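Date: 2020-09-29
From: Fulvio Pace
To: Jarance list (home cooking and kitchens)
Subject: Re: tamagoyaki at last, and a question about oil

Evaristo Caruso wrote:
> Mine keeps sticking at the corners and then the whole roll tears
> when I try to turn it. I've tried more oil, less oil, butter (burnt),
> and a lower heat. My pan is an old Lerer, square, no coating left
> to speak of. Is it the pan or is it me? Also, does anyone strain
> the eggs? My book says to and I can't be bothered.

Evaristo, I'd say it's a bit of both, and I mean that kindly! If the coating has gone then you're fighting the thing every time, and the corners are always the first bit to go because that's where everyone scrubs hardest. I hung on to a tired old Kramer for years out of pure meanness and my omelettes came out looking like a dropped scarf. Then my sister got fed up and bought me a new one and I had a decent roll that same evening.

On the oil, what did it for me was a folded square of kitchen paper sitting in a saucer of oil, and a wipe round the pan before every single layer, corners included. Pouring it in never worked, it just ran to one side and sat there (my hob slopes, long story, the fitter has been told). Any plain oil will do. I wouldn't bother with butter at all, it browns long before the egg is ready and you want the whole thing yellow.

Heat: medium, and lift the pan off if it bubbles too fiercely. If you test it with a drip of egg off the end of a chopstick it should sizzle straight away but not spit at you. I think a lot of the sticking people complain about is from starting too cool, so going lower may have made things worse for you.

A flat mint-blue plastic thing like a dustpan or scoop, then a rectangular pan, twice:
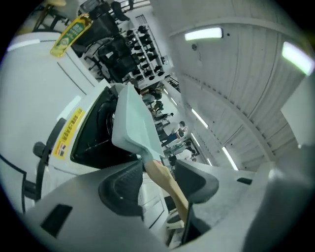
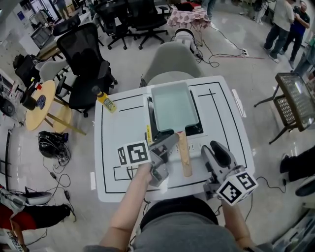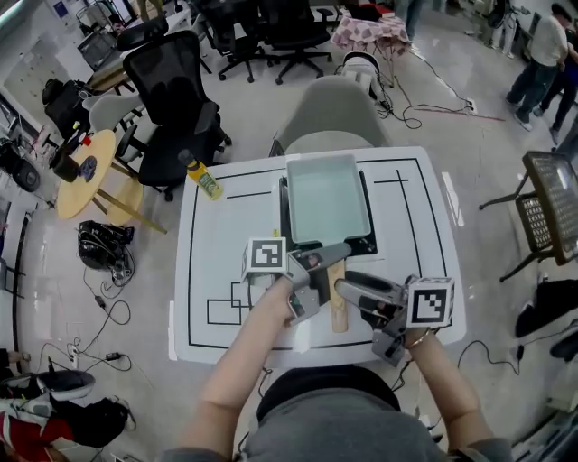

Now, straining. I do strain if there are guests and I don't if it's only me. It does get rid of those white streaks, but they taste of nothing much and nobody at my table has ever sent one back. What matters more is not whisking it into a froth. Cut through the whites with chopsticks, side to side, and stop before you think you should.

My usual is 4 eggs, 2 teaspoons of sugar, a splash of light soy and a good slosh of dashi, though with a sticky pan I'd leave the dashi down to a spoonful until you've got the hang of it. The wetter the mix the harder it is to roll, and the restaurant sort that wobbles when you put it down is really very wet indeed. I can manage it one time out of three. The rest get chopped up and go on rice, and very nice they are too.

Oh, and the rolling! Don't wait until the layer is set right through. It should still look a touch shiny on top, because that's the glue. Roll it towards you, shove it back to the far end, wipe with the oily paper, pour the next lot and lift the roll so that some runs underneath. The first layer always looks dreadful and it doesn't matter a bit since it ends up in the middle. If the end result is lopsided, wrap it in a bamboo mat or just a bit of cling film while it's hot and leave it for 7 minutes or so while you make the tea.

Has anybody tried the Plusanora pans? The shop by the station has them at 40 with a lid, and I can't for the life of me think what I'd want the lid for, but the handle felt good in the hand and I've been back to look at it twice now. I don't need another one. I'm only asking.

Evaristo, do let us know how you get on, and if you decide to bin the Lerer, ask on here first, as I'm sure somebody would have it for toasting sesame seeds.

All the best,
Fulvio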